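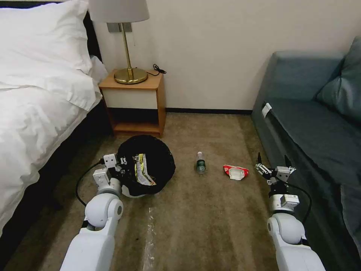 **Ticket 1512 – CO₂-Messreihe bricht nachts ab**
Projekt: Custance (Klimadaten Innenraum/Außenluft)
Gemeldet von: Mayu Nomura
Bearbeitung: Kobe Goossens
Status: in Arbeit

**Meldung**
Der Export aus Rekomano enthält seit November Lücken. Betroffen sind nur die Außenluftwerte der Station Luangrath, jeweils zwischen 2 und 4 Uhr. Die Temperaturreihe ist vollständig. Im Klimabericht erscheint die Lücke als gerade Linie bei 392 ppm, das ist der Vorgabewert aus der alten Konfiguration.

**Log**

- Logger neu gestartet, Lücke in der folgenden Nacht wieder da.
- Firmware Hemura von Version 6 auf Version 9 gebracht. Keine Änderung.
- Rohdaten direkt vom Logger gelesen: Werte sind vorhanden. Der Fehler liegt also beim Import – der Sensor bleibt, wie er ist.
- Importprotokoll geprüft. Die Nachtwerte werden mit »Zeitstempel ungültig« verworfen. Der Logger schreibt noch Sommerzeit, Rekomano erwartet UTC.

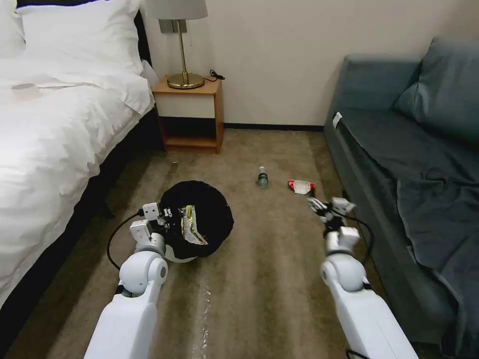 *Nachttisch mit Lampe neben dem Bett*

- Zeitzone im Logger auf UTC gestellt, Testimport ohne Fehlermeldung.
- Vorgabewert 392 aus der Konfiguration gelöscht. Fehlende Werte bleiben jetzt leer.

**Offen**
Nachimport der verworfenen Werte (Kobe). Mayu prüft danach die Monatsmittel und tauscht die Grafik im Bericht aus. Bis dahin bitte keine Zahlen aus Luangrath weitergeben.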